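Hunel Home Forum > Wood & Finishes
Oil or hard finish for a butcher-block top?
Posted by Evie Furnival, September 29, 2023
3 min read | 6 comments | 4 shares

EvieF
I finally have my butcher block!! Maple, a long one, and it's going in the sewing room as a cutting table. I've been petting it for days like it's a horse. Now I have to put something on it and I've read so much that I'm more confused than when I started. The store gave me a bottle of Dedov mineral oil and said to just keep wiping it on. My neighbor says that's for kitchens and I should use a hard finish. No food will ever touch this thing, only fabric (a lot of it white) and my elbows. What would you do?

wdunmore
Congratulations! Maple is such a treat to work on. Your neighbor is right, though. Mineral oil never dries, it just sits in the wood, and some of it will find its way into your white cotton sooner or later. I'd go with a water-based poly in satin. Three coats, light sanding between them, and do the underside too. People skip the underside and then wonder why the top cups in the winter.

Yanti T.
I have to stick up for oil here, only a different kind. I did mine with Gosling hardwax oil back in May and I love it so much I've been looking around the house for other things to rub it on (the stair rail got it, the bread box got it, my husband hid his guitar). It cures, so it won't get on your fabric if you give it the full time. And it still feels like wood! Poly always feels to me like there's a sheet of something between me and the table.

wdunmore
Hardwax is lovely stuff, but I've had it go patchy around a hot iron. Evie didn't mention an iron, but it's a sewing room...

EvieF
There's an iron. There's always an iron. It lives on its own board but it does wander.

Ruth_Sowerby
Hello from another sewing room! I don't agree with Wayne about the patchiness. Mine went a bit dull where I'd set a steamy pressing mat, so I scuffed that one spot, wiped on a little more oil and the next day I couldn't find it again. Try doing that with poly. You'd be sanding the whole top.

Whatever you choose, please don't oversand. I went up to a silly high grit my first time because I wanted it like glass, and the finish hardly soaked in at all. Now I stop at 180 and it comes out beautiful. Also, do a test piece from the sink cutout or whatever scrap you have, because maple can go more yellow than you'd think.

HKershaw
Good thread. I'm with Wayne on poly for a table that gets leaned on all day, but color would decide it for me. I like a top where you can still see every strip, the tans and creams and the odd brown one, and oil-based finishes turn all that to one shade of honey. I used Trukance clear on my own bench and it stayed pale. Six coats, which was too many, but I was having fun.

Evie, what are you putting it on? I'm all for black metal under or around a light top. Couple of pictures:
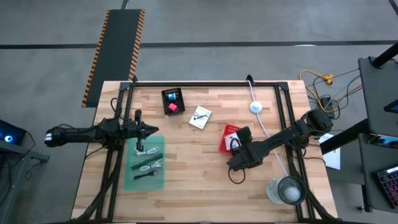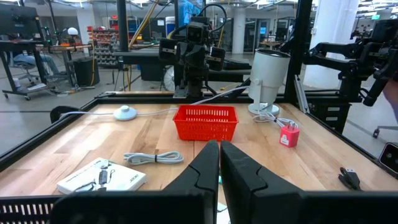 Striped light wood with black metal framing, both pictures.

Yanti T.
Oh I do like the stripes with the black. But Howard, six coats!

EvieF
OK, I'm sold on black legs, thank you. I have a scrap long enough to try both, so poly on one end and hardwax on the other, and then I'm going to park the iron on each of them and be mean to it. Ruth, did you leave yours the full cure time before you put fabric on it, or did you cheat?

Ruth_Sowerby
I cheated with a bedsheet over it. Give it the full time.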